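How to check a tariff rate before you ship your first export order

Selling abroad under a trade agreement is easier than most small businesses think, and I love walking people through it! You need one product, one destination and a quiet hour.

Start with the product code. Every item that crosses a border has one, and the first six digits are shared by most of the world. Type a plain description into the customs search tool, then read the chapter notes before you settle on a match. When we did this for Ulness, our little soap brand, the first code I picked was wrong – the notes sent me somewhere much better.
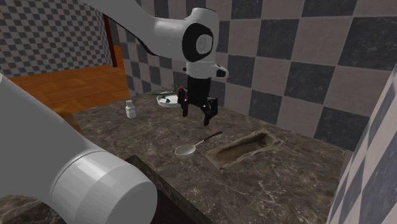

Next, look up two rates for that code: the standard one and the one under the agreement. Write both down, with the date you checked. Be careful with anything that could sit under more than one heading. A machine with a tool fitted might be classified as one machine, while the same tool shipped alone may need a code of its own. If you sell parts and finished goods, look up each separately.

Now for the fun bit – the savings. On an order worth $442, a rate cut from 9 percent to zero leaves almost $40 on the table for you or your buyer.

Last, read the rule of origin for your code and gather supplier papers to match. Save everything in one folder per order. Do it once and the second order flies by!

Comments

Skimimia: Used this last night and found I'd had the wrong code since December. Thank you!

Shin: Does the buyer need the origin papers too, or only customs?

Related
Reading a certificate of origin
Who pays the duty, you or the buyer?
Joltetti: our first 58 export orders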